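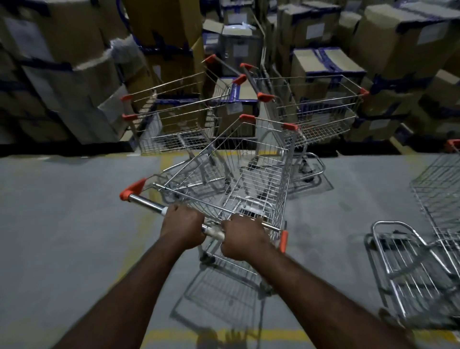 4.2 Carton-level discrepancies in consolidated shipments

The second data set covers goods that were bought from several factories and loaded into shared containers by a forwarding agent. In trade of this kind the importer seldom fills a container from one supplier. Orders are collected at the agent's warehouse, checked against the packing lists, and loaded in a sequence set by weight and by port of discharge. Each handover is a point at which the written record and the physical cargo can drift apart.

We obtained packing lists, warehouse receipts and arrival tallies for 2356 cartons handled by the consolidator Drinidier for two importers, Mosimel and Vieira. Both buy general hardware and shop equipment. A carton was coded as discrepant if any of three fields differed between the packing list and the arrival tally: item code, quantity per carton, or gross weight. Differences in gross weight below the tolerance printed on the packing list were ignored. Damaged cartons were coded separately and are treated in Section 4.4.

Coding was done by the two authors independently. Juhl worked from the packing lists forward and Ketilsson from the arrival tallies back. Of the cartons coded as discrepant by at least one of us, 30 were coded differently by the other. Most of these involved item codes that a factory had revised after the purchase order was issued – the old code stayed on the carton mark and the new one appeared on the invoice. We settled such cases by treating the purchase order as the reference document.

Shipments were then divided by order size. Small orders are those of 200 cartons or fewer from a single factory; all others are large. The cut-off follows the agent's own fee schedule, under which larger orders are receipted by the pallet and smaller ones by the carton. The division therefore separates two receiving procedures as well as two sizes of order, and the effects of the two cannot be fully told apart with the present data.

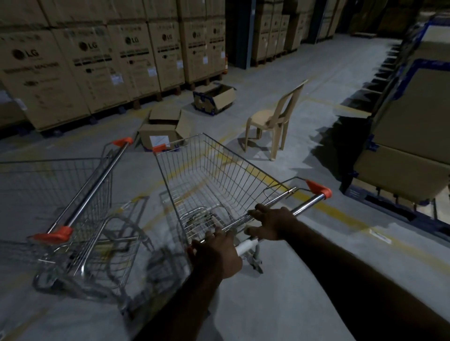 Figure 2. Wire shopping cart held by the handle in a warehouse aisle, with a second cart beside it.

Quantity errors were concentrated in the large orders. Under pallet receipt the warehouse clerk confirms the number of pallets and copies the carton count from the factory's document, so a short pallet passes into the record as a full one. Item code errors showed the opposite pattern and were more common in small orders, where cartons from different factories were stored next to each other before loading. Weight errors did not differ between the groups.

Shipments loaded in October, ahead of the year-end sailing schedule, were examined separately. Dwell time at the warehouse was shorter in that month, and several receipts were issued on the day of loading. We found no clear increase in discrepancies, although one shipment for Vieira accounts for much of the variation and the result changes sign when it is removed.

One limit of the material should be noted. Arrival tallies were entered in Unus, the stock program used by both importers, which accepts no more than 300 lines per receipt. Longer receipts had been split by hand, and the split parts do not always carry the same reference number. We rejoined them by container number and seal number. Where either was missing, the receipt was left out of the analysis.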